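News > Local elections > County board

Tagged: Voting, Recounts, Ledanthorpe

Recount in Ledanthorpe Changes Two Votes, Not the Seat

The recount for the open seat on the Ledanthorpe county board is finished, and the result stays the same. The candidate of the Ruddock ward list keeps the seat with a lead of 59 votes. Before the recount the lead was 61, so the difference is only 2 votes, both from ballots where the oval was marked very lightly.

The losing side asked for the recount in February, after the mail ballots from Stoneron were added late in the evening. There were 354 of these ballots, and 267 of them went to the same candidate. Many readers wrote to us that this share looked strange. We looked at the older results and it is not so unusual – Stoneron has voted in this way in the last three board elections, also when the turnout was low.

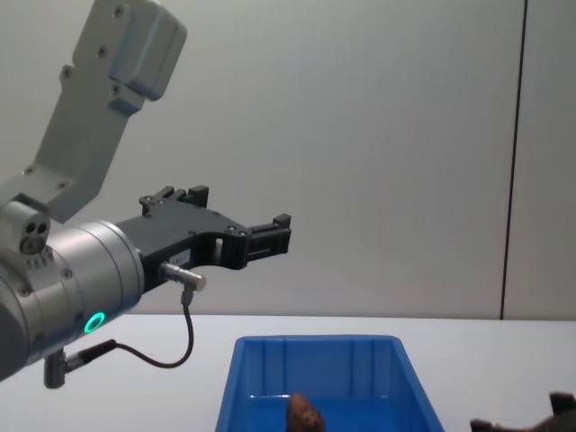
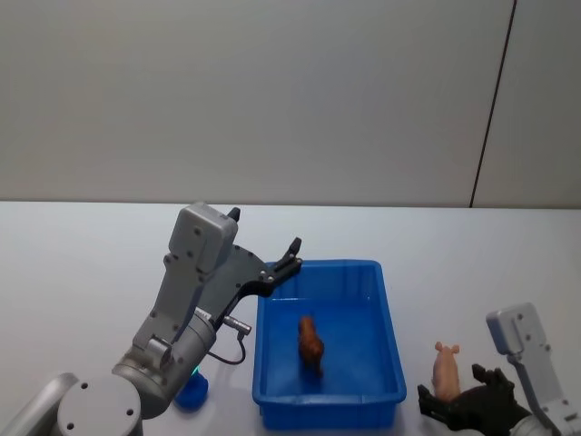
Robot arms at a white table, with a blue bin between them in the second photo.

The part which deserves more attention is the rule for light marks. At the moment each polling district decides by itself if such a ballot is counted by hand or is put aside. In Seritz they are counted by hand on the same night. In Ruddock they wait until somebody asks for them. With a lead of 59 this made no change, but in a closer race it could decide the seat.

The board will discuss one common rule at its spring meeting. Residents can send written comments to the election office before that, and a short letter is enough. We will print the text of the proposal when we receive it.

Voters who want to check if their own mail ballot was accepted can still do this at the counter in Ledanthorpe, until 4 p.m.

Shares: 12 | 3 comments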